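How do you keep raffle money and door money straight at a benefit show?

Posted in Events & Fundraisers, 18 September 2021

Gráinne Ní Mhurchú wrote:

Hi all, first time posting here so go easy on me. I'm putting together a benefit night for a friend of ours who's been out of work since her surgery. We've got a room at the Wunell, which is a bar and music place in Eddale if you don't know it, and three bands who said yes before I'd even finished asking. I'm over the moon about the bands. I'm much less over the moon about the raffle!

The room holds 76 people. We're charging at the door and then selling raffle tickets all night from a table near the coat rack. I bought a double roll of 2,000 tickets, so paper is not my problem. My problem is that I did something like this years ago for a softball team and at the end of the night we had one big cash box with everything in it, and I couldn't have told you which dollar came from where. The bands wanted a cut of the door (fair enough, that was the deal) and we ended up guessing. I hated that feeling.

This time the bands are playing for free but the sound guy gets paid out of the door, and all of the raffle money goes straight to our friend. So I really want to be able to say this much came from the door and this much from the raffle. How do you all handle it? Two boxes? One person in charge? An app? Also, do I have to draw the prizes on the night, or can I do it the next day when I'm less frazzled? And is there a smart way to do the prizes themselves? I have a mixed bag - a nice haircut package, a tattoo voucher, some restaurant cards, a quilt, and then a lot of smaller things like candles and mugs.

Oh, and my sister says we should check whether we even need a permit. Is that a real thing?

Piroska Tóth wrote:

Your sister's right, it's a real thing in a lot of places. Raffles count as gambling under plenty of state laws and the rules are all over the map. Some places only let registered nonprofits run them, some want a cheap permit from the town or city clerk. Call the clerk where the bar is, not where you live. When I ran mine it was a short phone call and one form, but I'd left it very late and sweated over it, so call Monday. Ask the bar too. They have a license of their own to protect and they may have a house rule.

Now the money. Two boxes, yes, and two different people, and neither of them is you. You are going to be pulled in every direction all night (where's the extension cord, whose car is blocking the load-in, can my cousin get in free) and you can't be making change while that's going on.

What worked for me, start to finish:

Put a starting float in each box and write the amount on a piece of tape inside the lid. Plenty of ones and fives. People will hand you twenties all night long.

At the door, use a hand stamp and a sheet of paper. Each paid person gets a tally mark. Comps get marked in a separate column, so band members and their partners don't throw off your total.

For the raffle, write down the first ticket number on the roll before you sell anything. When you stop selling, write down the next number that's left. Subtract and you know exactly how many tickets went. The only trick is deals, like an arm's length for a set price. I love an arm's length at a party but it makes a mess of the math, so pick a fixed number of tickets for your deal and keep a tally of the deals.

If you take phone payments, have people put the word door or raffle in the note. Half of them will forget. Have your table person write those down as they come in, name and amount, on the same sheet.

Close the door box when the last band starts. Two people count it together, both sign the sheet, and the sound guy gets paid right then out of that box, with a line on the sheet for it. Then do the same with the raffle box after the drawing. Take the floats back out first!! I forgot that once and spent a whole Sunday thinking we'd done better than we had.

As for when to draw, please do it on the night. Between the second and third band is perfect. If you wait until the end, half the room has gone home to the babysitter. Put on the sign whether people need to be present to win, and have folks write a phone number on the back of the stub if they don't. 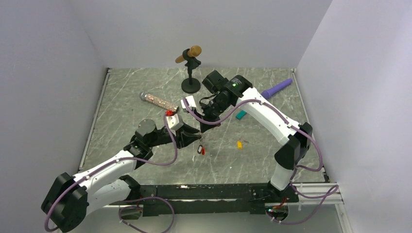 Prizes and how to group them

I'd pull out the haircut, the tattoo voucher and the quilt and give each one its own bucket, so people can drop their tickets in for the thing they want. The tattoo voucher is a great prize for the right person and a funny one for somebody's grandmother. Check the expiration date on it, and on the restaurant cards too. Everything small goes into two or three baskets with a candle, a mug and a restaurant card in each. Drawing for single mugs takes forever and the crowd starts talking over you.

And write down who donated what as it comes in the door, with an address. You'll want it for thank-you notes and you will not remember in two weeks.

Good luck, it sounds like a fun lineup!

Darell wrote:

just use one box and do the ticket math after, its not that deep. we did ours at the VFW and it came out fine within a few bucks

Wong wrote:

I'd go with Piroska on the two boxes, especially with the sound guy being paid from one of them. It saves an awkward talk at one in the morning.

Small thing to add from doing door for a few of these. Get an apron with pockets for whoever walks the room selling raffle tickets. We sold way more by walking around between sets than we ever did from the table. Whoever is walking should drop their cash back at the raffle box after each set, and use tickets off the same roll (tear off a strip and jot down the numbers you took). Also bring a flashlight or a little clip lamp. Bars are dark and it's hard to read a six-digit ticket number by the light of a beer sign.

Have somebody with a big voice read the numbers, and read each one twice.

Gráinne Ní Mhurchú wrote:

Thank you so much, this is exactly what I needed! Two boxes it is. I've roped in my sister for the door as she brought up the permit and clearly likes rules, and I'm calling the clerk first thing. Love the apron idea, I have one from a pie contest that should do the job. Piroska, did you put the tape inside the lid or on the bottom of the box? Mine has a tray that lifts out.

Piroska Tóth wrote:

Under the tray is fine, just tell whoever's counting that it's there.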